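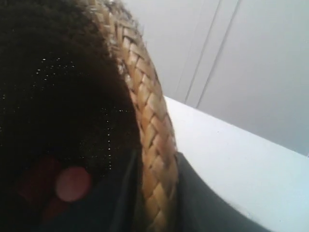
Woven storage, Stokville workroom — gallery

6 May 2020

This page belongs to the Omden notes on small woven containers. The subject is the braid: how it is laid, how it behaves at an edge, and what the weave does to the light when the inside is in shadow. Dimensions and stock references are in the Zusska list and are not repeated on this page. Click a picture for the larger version.

A note on terms. "Braid" means the flat plaited strip before and after it is made up. "Wall" is the braid wound round and joined to itself. "Rim" is the last turn. Raudsepp's older sheets use "band" for all of these, so anyone reading the two sets together should check which part is meant.

1. Braid, close view

Tan to golden brown, plaited in a herringbone. The short diagonal segments change direction from row to row and stand slightly proud, with shadow in the gaps between them. A few frayed fibres show at the outer edge. Loose ends of this sort are normal in plant-fibre braid and are trimmed only where they catch on the contents.

2. Basket, from above 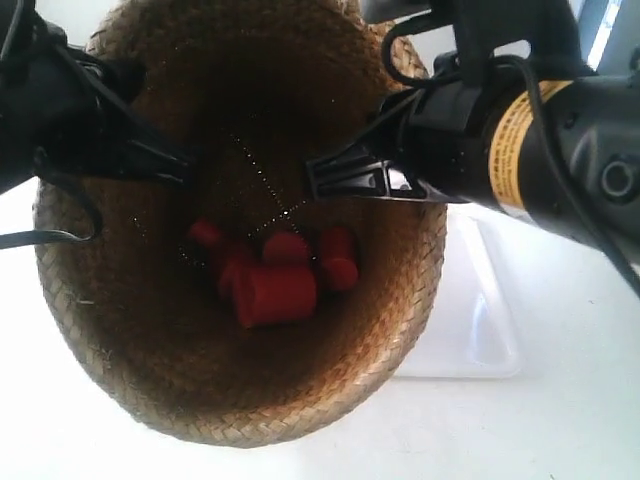 Round seagrass basket with five red cylinders at the bottom.

The braid runs round the wall in a spiral and reads lightest along the rim. Lower down the same material looks a warm dark brown. Colour should be judged at the rim; the floor of a deep basket is a poor guide. The red pieces are matt, with slightly rounded ends, and lie together in the middle of the floor. The largest is at the front, across the bases of two others.

Fine bright specks show in lines against the dark part of the weave.

Handling and care

Lift from underneath, with both hands. Lifting by the rim puts the load on a single turn of braid, and the joint below it is the first to go. Dust with a dry, soft brush, working along the plait. Do not soak. A basket that has gone out of round can be dampened lightly, packed with clean cloth and left to dry away from direct heat — two days is usually enough. Store upright, uncovered, with nothing heavier than the basket itself stacked inside.

Shelf marks

Basket group: 289
Braid samples: 92
Loose parts, small: 45

The next set of pictures, covering bases and joins, goes up in June. Corrections to shelf marks should be sent to the Stokville workroom with the old mark and the new one.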